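Right, shoes off the chairs please, I've got 20 minutes and more slides than that. I'm the one who runs the Monday robotics club at Drilldale, and I'm here to talk about what happens when you let a room of sixteen-year-olds choose their own project.

(Pause here. Let people at the back sit down.)

They chose laundry. I'd offered them a line follower, I'd offered them the sumo bots again, and they said no thanks, we want a robot that can deal with the clothes on our bedroom floors. So we called it Damimum, which is a long story involving somebody's mum, and off we went!

What I hadn't understood at the start is how much of the job is done by people. The club's way in was to have students do the task themselves with hand-held grippers, over and over, recording as they go, and then train on that. You don't need an arm in the room at all for the first part. You need a bed, some clothes and somebody with patience. We set ourselves a target of 500 goes at handling a garment, which sounded like a huge number in September and sounds even bigger when you're on your fortieth.

(Next slide. Don't rush this one.)

Clothes are horrible, by the way. A block stays a block. A bit of thick fluffy cloth with a fringe down one side is a different object every time you pinch it, and the students found that out pretty quickly. Where do you grab? How much do you take? If you close the jaws on a fringe, have you got hold of the cloth or just the tassels? 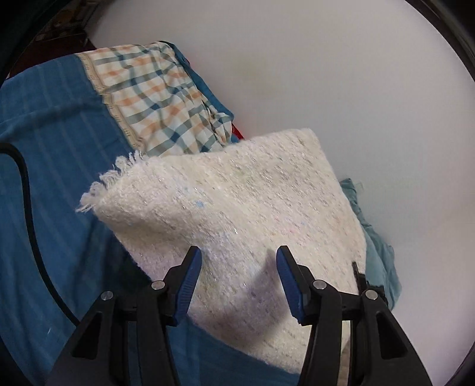
Farah Majimbun thinks I make too much of the fabric. Her view, and she put it to me quite firmly over a cup of tea, is that any cloth will do if you record enough of it, and that we'd have learned more by sticking to tea towels for a whole term and getting the numbers up. I do see it. I'd just have lost half the club by the second week, I think, because tea towels are dull and they wanted real clothes.

So real clothes it was. We argued a lot about what counts as one go. Olesia Horobets wanted it to start when the jaws touch the cloth and stop when they let go, and the rest of the group wanted the walking up to it included as well. We tried it both ways for a couple of sessions and Olesia's version won, mostly on the grounds that the files were smaller and the laptop we call Jin is very old and gets upset.

(If anyone asks about Jin: yes, it's still alive. Move on.)

Then there's the business of sleeves. I'd say the sleeves took up more of our arguing time than everything else put together. One camp went for the cuffs first, the other wanted to start at the shoulders and let the sleeves follow. With two grippers, one in each hand, the cuffs feel natural, you just reach out and there they are. But then your arms end up crossed and you're stuck, and everyone's laughing at you. We ended up writing the order on the whiteboard and making people read it out before they started, which they hated.

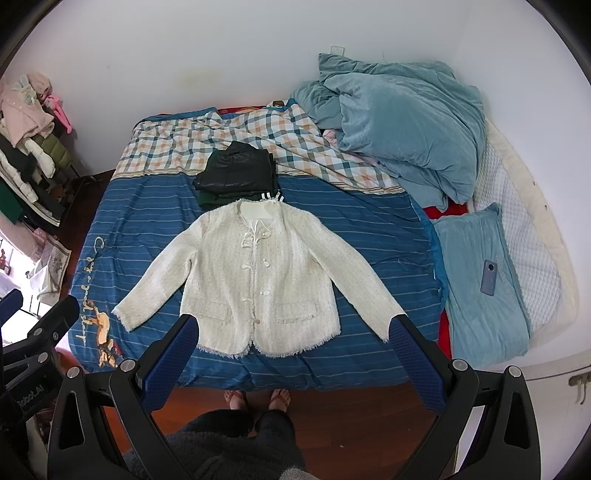 Sleeves out, cuffs nearest the grippers.

By the end we had 2,159 clips, so well past the target, though I should own up that 120 of those went in the bin when we found the labels had slipped by one row. Spreadsheet trouble. My spreadsheet. The students were very kind about it for at least an hour.

Would I do it again? Yes, tomorrow! I'd start the labelling on day one, I'd buy spare grip pads before we need them, and I'd give the folding group their own evening instead of squeezing them in at half past five with people waiting for lifts.

(Stop here for questions. If there's time, talk about Nirov, the trousers project, and mention we need more laptops.)

Comments

farah m: Still say tea towels. Good talk though, and thanks for letting me have my moan in it.

Pip: We tried something like this at our school and gave up at socks. How long did each session run? Ours were an hour and it never felt like enough by the time everything was charged.

gluegun_dad: The labels slipping by one row has happened to me twice. Lock the first column!

Olesia: My version won because it was right. The laptop was a bonus.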